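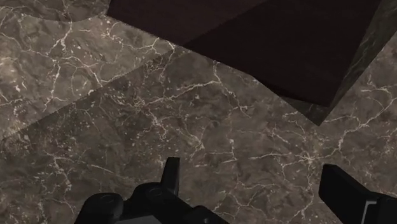

La encimera que dura toda la vida (y otras promesas de catálogo)

24 de junio de 2020

Cada vez que alguien nos escribe para contar que va a reformar la cocina, la segunda frase del correo suele incluir la palabra "inversión". El comercial se la ha dicho en la tienda, la ha leído en un folleto y a estas alturas ya la repite en casa. El mármol es una inversión. Cuesta lo que cuesta, pero se queda para siempre y además revaloriza el piso.

Permítanme dudar. Llevo unas semanas leyendo material promocional de piedra natural, que es una lectura bastante monótona, y todavía no he encontrado un solo folleto que explique de dónde sale lo de la revalorización. Se afirma y se pasa a la página siguiente. El de Flisetum, que es el más vistoso de los que nos han llegado, dedica seis párrafos a la "nobleza" del material y una línea al mantenimiento. La línea dice que se limpia "con un paño húmedo". Más abajo, en letra bastante menor, recomienda un tratamiento sellador periódico sin aclarar cada cuánto, quién lo aplica ni cuánto cobra.

Vamos con lo que sí se sabe. El mármol es en su mayor parte carbonato cálcico, y el carbonato cálcico reacciona con los ácidos. El zumo de limón, el vinagre, el vino y el tomate son ácidos. Cuando caen sobre una superficie pulida y se quedan un rato, atacan el pulido y dejan una marca mate que no es una mancha y que, por tanto, no sale frotando. Hay que volver a pulir. Esto lo sabe cualquier marmolista y lo cuenta sin problema si se le pregunta; lo curioso es que en la exposición de la tienda haya que preguntarlo.

Luego está el sellador. Wummont anuncia el suyo como "protección total", y el presupuesto que nos reenvió una lectora lo incluía como extra, con su casilla ya marcada. Un sellador impregnante reduce la absorción de líquidos, lo que ayuda con el aceite o el café. Contra el limón hace muy poco, porque el ácido no necesita penetrar para estropear el brillo. Llamar a eso protección total me parece generoso. Escribí a la empresa para preguntar qué entendían por "total" y me contestaron con el mismo folleto en PDF.

El presupuesto de la lectora merece un párrafo aparte. Eran casi 4000 euros por una encimera de cocina mediana, con 2 años de garantía. La garantía cubría roturas "por defecto de origen" y excluía fisuras siguiendo la veta, cambios de tono, pérdida de brillo, manchas, golpes y contacto con productos de limpieza "no recomendados". La lista de productos recomendados se entregaba con la instalación, es decir, después de pagar. No digo que sea ilegal ni que sea raro. Digo que cuesta encajarlo con la idea de algo que dura para siempre.

Tampoco compro del todo el discurso contrario, el de los fabricantes de superficies que imitan piedra. Ogola lleva meses con una campaña en la que el mármol aparece casi como una imprudencia, y su alternativa como un material "sin mantenimiento". No hay encimeras sin mantenimiento. Hay materiales que aguantan mejor el ácido y peor una sartén recién sacada del fuego, otros que se rayan menos pero se desportillan en los cantos, y algunos en los que una reparación se nota más que el daño. Cada fabricante compara su punto fuerte con el punto débil del vecino y así ganan todos.

Sobre la higiene, lo mismo. Un folleto de Skolludow asegura que su acabado reduce las bacterias un 90 % y no dice respecto a qué, en cuánto tiempo ni quién lo midió. Una encimera se limpia con agua, jabón neutro y un trapo que no lleve una semana en el fregadero. Si el trapo está sucio, el material da bastante igual.

¿Quiere decir esto que no haya que poner mármol? No. A mucha gente le gusta, y que algo guste es una razón perfectamente válida para comprarlo, mejor que la mayoría de las que aparecen en los catálogos. Hay cocinas con mármol viejo, lleno de cercos y zonas mates, cuyos dueños no lo cambiarían por nada. Lo que no veo es la necesidad de disfrazar un gusto de decisión financiera.

Si están en ello, yo pediría por escrito, antes de firmar, estas cosas:

Las exclusiones completas de la garantía, con la lista de productos de limpieza permitidos.
El nombre del sellador, su ficha técnica y el precio de cada reaplicación.
El precio de repulir en casa, con desplazamiento incluido.
La posibilidad de ver la tabla concreta que se va a cortar, y no una muestra del tamaño de un azulejo.
Lo que cuesta el mismo trabajo en acabado apomazado, que es mate de partida y disimula mejor las marcas de ácido.

Y una prueba casera, si en la tienda les dejan llevarse un retal: medio limón boca abajo durante una noche, una cucharada de aceite al lado y, por la mañana, a mirar con la luz de lado. En una tienda me dijeron que esa prueba "no es representativa del uso normal". Puede ser. En mi cocina el limón se queda en la encimera bastante a menudo.

En septiembre volveremos con los suelos, que tienen su propia colección de adjetivos. Si guardan presupuestos o garantías con cláusulas llamativas, pueden responder a este boletín y adjuntarlos; tachen antes sus datos personales, por favor.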